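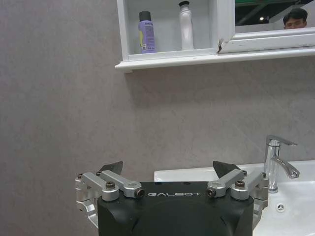
Oswood Short Film Weekend: Frequently Asked Questions

Updated Sunday, July 23, 2023

When is it and where?

The second weekend in November, at the Flanham, our favorite old single-screen theater! Doors open at noon on both days. The first block starts half an hour later, and the last one lets out close to midnight if the Q&A gets going (and it usually does).

How many films are you showing?

50 shorts this year, split into eight blocks. We had 377 entries, which is our biggest pile ever, and watching them all was a joy from start to finish. Animation was especially strong, so it gets two blocks of its own for the first time.

How long is a "short"?

Anything up to 25 minutes with credits. The shortest one on the program runs under two minutes and we love it to pieces.

Do I need a pass, or can I buy a ticket for one block?

Either works. A weekend pass gets you into all eight blocks, and single tickets go on sale two weeks after passes do. The Flanham has 264 seats and pass holders go in first, so single-ticket folks should plan to be in line early for the animation and horror blocks.

Can I watch from home?

Yes! Six of the eight blocks will stream on Javlow for a week after the festival. The horror block and the closing night block are theater only, because some of those films are still headed to other festivals and can't go online yet. You'll get a viewing code by email the Monday after we wrap. 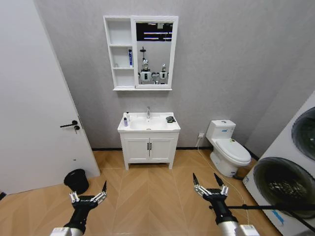
A reader asked us whether the Javlow stream keeps the filmmaker intros, and said those were the best part of last year's weekend for anyone watching on a couch. They're staying in, and this time you can skip straight to them from the block menu. The Q&As are recorded too, though they go up a few days later once they've been captioned.

Are the films captioned?

All of the streaming blocks are. In the theater, every film not in English has subtitles, and the Saturday afternoon family block is fully captioned on screen. Ask at the box office for a caption device for anything else.

Is it okay for kids?

The family block is great for ages five and up — bring the whole crew. The other blocks aren't rated, so check the notes in the program before you bring anyone under 13. Horror is 17 and over.

What is the Kao Prize?

It's the audience award, and it's decided completely by you. You get a ballot on your way into each block, you tear it at the number you want to give, and you drop it in the box on the way out. The winner takes home $700 and an automatic spot in next year's opening block. Streaming viewers can't vote yet, but we're working on it!

I made a short. Can I still enter?

Entries are closed for this year. The form for next year opens in January, and student films go in free.

Can I get a refund?

Passes can be refunded or moved to a friend's name until the day before opening. Single tickets can be swapped for another block if there's room.

Questions? Use the contact form | © 2023 Oswood Short Film Weekend | Back to top

Get the full program in your inbox the day it drops. Sign up for our newsletter.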